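Canvassers and phone people wanted, Panberg town council race

Sep 18, 2022

Need people. Quick version first, details after.

We're the Žukauskas campaign, ward seat in Panberg, and we are short on door knockers. Really short. Two of our regulars went back to college and one moved away, and the list of doors is still 1,454 long. We've been through the north side once. The streets past the rail line, hardly at all.

What we want: people who can walk, talk and write down what they heard. You don't need to have worked a campaign before. You don't need to live in the ward, though it helps if you know where the bus stops are. Students fine, retirees fine. You do have to be 18 for the paid shifts, no way around that one.

Paid canvasser, part time. Four-hour shifts, evenings and Saturdays. $200 a week if you do the full set, less if you do less, we'll work it out with you. Checks every other Friday. Mileage if you drive your own car, keep a note of it, we can't do it from memory.

Unpaid phone bank. Come for an hour, come for three. Headsets provided but bring your own charger. Script provided too. Please stick to the script on the landfill question, it has been gone over and over and the wording matters.

Data entry. One person, maybe two. The sheets come back in all kinds of handwriting and they have to go into Protus the same night. If you've used Protus before tell us in the first line of your email. If not it takes an evening to learn. Boring work, I won't pretend, but it's inside and you get to sit.

What you'll be talking about at the doors: bus hours, the library roof, the landfill contract, and why the council votes on half its business after 10 at night. Mostly though you'll be listening. People want to complain about parking. Let them. Write it down.

What you won't be doing: arguing. If somebody is voting for the other side say thanks and go. No putting anything in mailboxes either, it's against the law and we got a warning letter in February over it. Not doing that again.

Training is at the Jultameo building, second floor, use the side entrance becuase the front is locked after five. One session, ninety minutes. Suha Geagea runs it. She'll pair you up and you'll practice on each other, then go out with someone who has done it before. Nearly 40 people have been through it this year so it's pretty smooth by now.
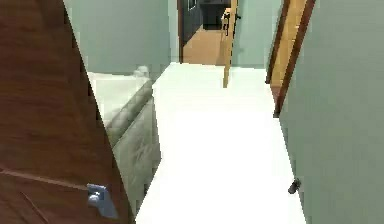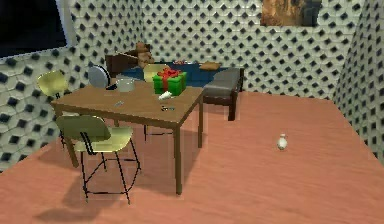 Shift packs are ready from four o'clock on the day. You get a clipboard, a walk list, a street map, leaflets, a badge and two pens. Sign for the walk list and bring it back the same night, even if you only did half, it has names and addresses on it and we're responsible for those. Notes get written on the step or at the curb, before the next house. A door standing open is not an invite, so stay outside, knock on the side of it and wait. Don't take presents, by the way. Something small wrapped up with a red ribbon and a bow is still a gift, and then we have to log it and it's a pain. Water is ok.

To apply, email Wyn Gronow at the campaign office with your name, phone, which role, and what evenings you can do. No résumé needed. Put CANVASS or PHONES or DATA in the subject line or it'll get lost with the yard sign requests. We're filling the paid spots as people write in so dont wait on it.

If you wrote to us over the summer and never heard back, sorry, write again. The old inbox was a mess.

27 shares
6 comments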